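# Plutport short-stay rules go to second reading

Plutport council has voted to send its short-stay accommodation bylaw to second reading, with changes to the licence categories and the inspection schedule. The amended draft will return in November.

Under the draft, any dwelling let for periods shorter than one month would need a licence tied to the property and renewed every year. Operators would be placed in one of 3 classes, depending on whether the owner lives on site, lives elsewhere in the municipality, or lives outside it. The third class would be capped at 44 licences. The first two would have no cap.

The cap was the main point of debate. The staff report recommended a limit set by neighbourhood, with most of the allowance given to the harbour streets and the blocks closest to the ferry terminal. Council instead chose one figure for the whole municipality, on the grounds that a neighbourhood formula would need to be redrawn each time the official plan was changed. Licences in the capped class would be issued by draw in the first year and by waiting list after that.

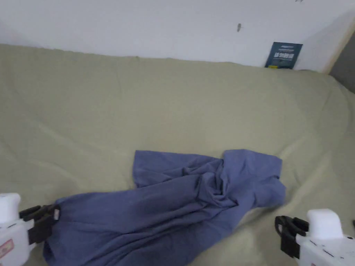

Occupancy would be limited to 2 adults per bedroom. A room would count as a bedroom only if it had a window that met the egress standard in the building code, a door that closed, and a smoke alarm connected to the others in the dwelling. Sofa beds in living rooms would not add to the permitted number. Basement suites would be assessed on the same terms, and suites built without a permit would have to be brought into compliance before an application could be accepted.

The revised inspection schedule replaces annual visits with one inspection at first licensing and another at the third renewal. Inspections prompted by a complaint would be carried out separately and charged to the operator if a breach was found. The draft sets out a list of minor breaches, such as a missing floor plan or a garbage calendar not on display, that would draw a written notice on the first occasion.

Operators would also have to name a local contact able to attend the property at any hour. Management firms may fill this role. Retiren, which manages rental units along the waterfront, asked in a written submission that one contact be allowed to cover up to 100 properties. The draft has no upper limit, and staff have been directed to report back on whether one is needed.

A second submission, from the Devadiga Street residents' association, asked that on-street parking be addressed in the bylaw itself. Staff advised that parking falls under the traffic bylaw and could be dealt with when that is next reviewed.

Existing operators would have until the end of the first licensing year to comply. Bookings accepted before the bylaw takes effect would be honoured, including those in dwellings that later fail to obtain a licence. Applications would be handled through the Ferkance portal, already used for dog tags and building permits, with paper forms at the municipal office.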